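December
By the Memport staff

The late shift at Flidirham

The repair hall at Flidirham opens at 4 in the afternoon and stays busy until supper. It has 59 benches and a waiting list of up to 377 households. Most bring lamps, radios and kettles. Parts come by truck from Srisuk, and small orders take a month.

Members pay once a year and may use any bench that is free. Caps and work shirts are common, and the coffee is weak. 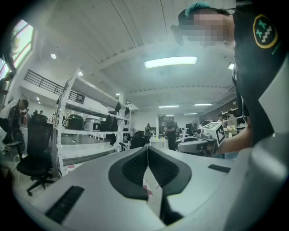

Leaning in close, in a teal cap and a dark shirt with a sleeve patch.

The hall will stay open through the winter.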